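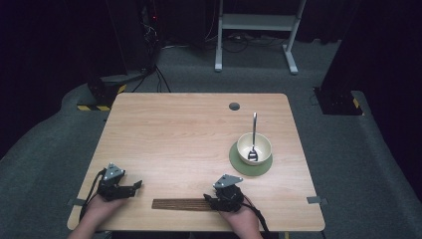

4.2 Collection setup and student sessions

Demonstrations for the Kubo project were recorded by the students of the spring lab course, working in teams of 3. One wears the grippers, one resets the table, one keeps the log. Roles swap after each block of 6 episodes – we tried longer blocks first and the wrists complained.

Figure 3. Table-top station for the bowl-and-spoon task: both hand-worn grippers, placemat, bowl with the spoon standing in it.

Hardware is kept simple. Two wearable grippers, one per hand, each with a flat metal plate on top and a cable running off the table (Fig. 3). Same finger geometry on both sides, so left- and right-hand data can be mirrored later. Cable routing matters more than we expected. Teams that let the cable cross in front of the hands had to discard episodes, and one team lost a whole afternoon to it.

Task definition. Start state: bowl on the round placemat, right half of the table, spoon upright in the bowl. Goal state: spoon lying flat on the placemat beside the bowl, bowl not moved off the mat. Either hand may steady the bowl. No regrasp limit. The glossy rim is a nuisance for steadying and we kept it for that reason, the earlier matte bowl was too easy.

Each team was asked for 50 episodes. Not all got there. After filtering, the smallest set had 43, and we trained on it anyway with no padding. Filtering was done by hand by a different team, using the Lavulix checklist: both hands in view at start, no cable snag, spoon released before the end of the episode. Disagreements went to the course staff, who mostly sided with the stricter reading.

Known problems. Start poses of the hands drifted between teams – some began close to the bowl, some down at the near edge of the table. We did not correct for this. Lighting at the back of the room was low in the evening sessions and higher in the mornings, and the log sheets dont always say which. The Windia split (Section 5) therefore mixes both. Spoon angle at the start was also left to whoever did the reset, wich probably helped generalization but makes the per-team numbers hard to compare.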